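Flostico test kitchen notebook
December 20, 2024
Rye loaf for the bar menu, batch 19

Best one yet! Writing this up while I still have crumbs on my sleeve.

Carrying on from batch 18, which tasted right but sliced like wet cardboard. Hemant's suggestion was to leave the recipe alone and change only the scald, so that's what we did. Coarse rye from Karimi, same sack as last time, boiling water poured over, lid on, into the low oven overnight. In the morning it had gone the colour of strong tea and smelled of malt and prunes. I ate two spoonfuls straight from the tub (sorry, Jade, I know it throws the weights out).

Total dough weight 1,863 g after the spoonfuls. Salt unchanged. Coriander seed down a touch and cracked by hand, not ground, and oh, the difference! You get little bursts of it where before the whole loaf had a sort of soapy hum. I'd go on cracking it by hand even if it's a pain on a busy morning.

Starter: used the Budska one, the older of the two jars. It's slower than Forough's but much rounder, and I like where the sourness sits, towards the back. Forough's is livelier and I still want to try it in the buckwheat pancakes.

Proof took longer than planned. Kitchen was chilly first thing with the back door propped for deliveries. We waited until the pinholes showed on top and then waited a bit more, mostly out of nerves. Tin was full to the rim. Next time use the taller tin.

Bake: hot start, then down. Top took colour early so I laid foil over it for the second half. Took it out when the probe said 98. Left it wrapped in a cloth and did not cut it, which was torture for everyone in the room. Jamshid wandered past it so often I moved it to a higher shelf.

Cut in the afternoon. Crumb tight, moist, holds together down to a really thin slice. Slight gumminess in the bottom finger's width, so still not done there. Damilola thinks the base needs more heat underneath and wants to try it on the stone. I think it wanted another day before cutting. Both easy to check.

Tasted it with:
butter, plain: lovely, could stop there
smoked sprats: yes, very much, with a bit of raw onion
beetroot and horseradish: good but the horseradish flattened the coriander
the cherry cordial from Flaltero, alongside: I had my doubts and was completely wrong, these two are made for each other

Toasted the ends as well. Goes nutty, almost like cocoa. Cubes of that in the cold beet soup come August? Hemant groaned at me for talking about summer soup in the middle of winter but I'm putting it down so we don't forget.

Portioning: a 201 g piece gives four decent bar slices with the crust left on. Jade wants them thinner and served in a fan. I want them thick enough to pick up with sprats on top and not lose your lunch. Unresolved, will argue about it over the next loaf.
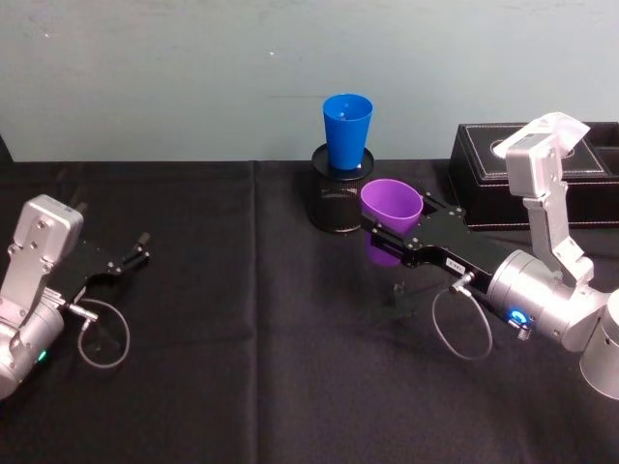
Table with the black cloth on, fold crease still in it.

To do
Repeat with no changes except the tin, and leave it wrapped a full day longer
Damilola to do one on the stone, same dough, same weight
Ask Karimi whether the next sack will be the same grind. The last switch caught us out.
Feed both jars. Label them properly this time, please, masking tape falls off in the fridge
Jamshid: more sprats

Heel of the loaf is in the bread bin in brown paper. Have some, but write down what you think of it on the next page.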